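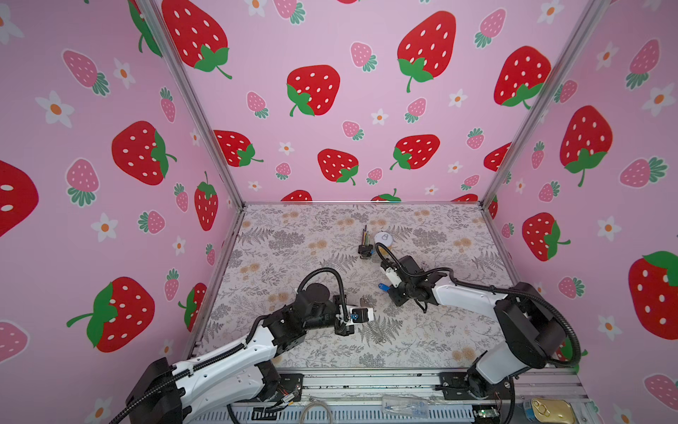 Page 300

# Chapter 20: Small Things and Where They Go

By now you have dealt with wardrobes, pantries and the cupboard under the stairs, and you may feel you've earned a rest. You'll get one after the desk. Large objects are easy to keep track of. A sofa rarely slides behind another sofa. A key ring, on the other hand, has the whole house to choose from.

This chapter covers the things that fit in a closed hand: keys, clips, tags, pencils, and the bits of plastic that people keep for years in case they belong to something. You will learn to sort them, give them a fixed place, and throw some of them out, which most students find harder than the other two put together.

## Before you start: the surface

A pencil holder at the back of a table is a good beginning. It stands upright, it takes up little space, and it tells everyone in the house what it is for. Trouble starts when it is also asked to hold a thermometer, a hex key and half a candle.

Look next at what lies under the small things. Patterned cloths are cheerful, and there is a great deal to be said for ferns and little peach flowers. They are also very good at hiding a paper clip. Edin Matić, who wrote the first edition of this chapter, wanted every student to work on plain gray felt. The rest of us outvoted him, on the grounds that people live in their homes and choose their own tablecloths. 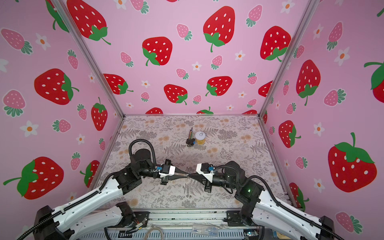
Walls matter less than Edin thought they did too. You can sort keys perfectly well in front of strawberry wallpaper. What slows people down is having no edge to work toward, so pick one side of the table for "keep" and another for "go," and stick with them even when the phone rings.

## The problem of joined objects

Single items are simple enough. The harder cases are things fastened to other things. A key ring may carry a smaller ring, the smaller ring a tag, and the tag the name of a gym that closed its doors one December and never opened them again. Is that one object or four?

For our purposes it is one object until you take it apart, and you should take it apart only if you can say what each piece will do next. Iona Haldane's rule is to hold the whole cluster up by one ring and let the rest hang. Tangles show themselves quickly that way — and so do parts you had forgotten were attached.

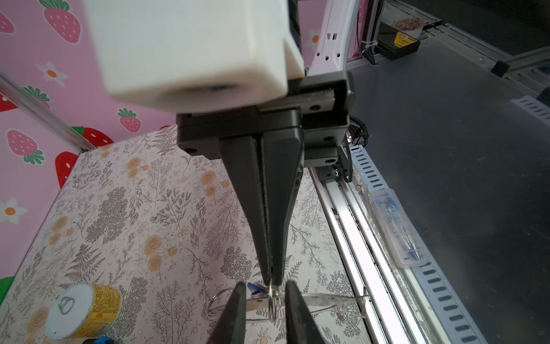 Split rings deserve a word of their own, most of it unprintable. Open them with the blunt side of a butter knife, never a fingernail. If you are adding a tag, slide it all the way around until it clicks past the second coil, then tug it.

## Terms to know

**Holding place:** the spot where an item waits before it is sorted. A bowl will do.

**Stray:** an item with no partner and no clear use. See also *drawer, kitchen*.

**Cluster:** two or more small items joined by a ring, clip or cord.

## Warm-up

Empty one pocket, one bag and one drawer onto a table. Sort what you find into singles, clusters and strays, and write down where each group will live by tonight. Keep the list, as you will need it for the section on drawers that begins on the next page.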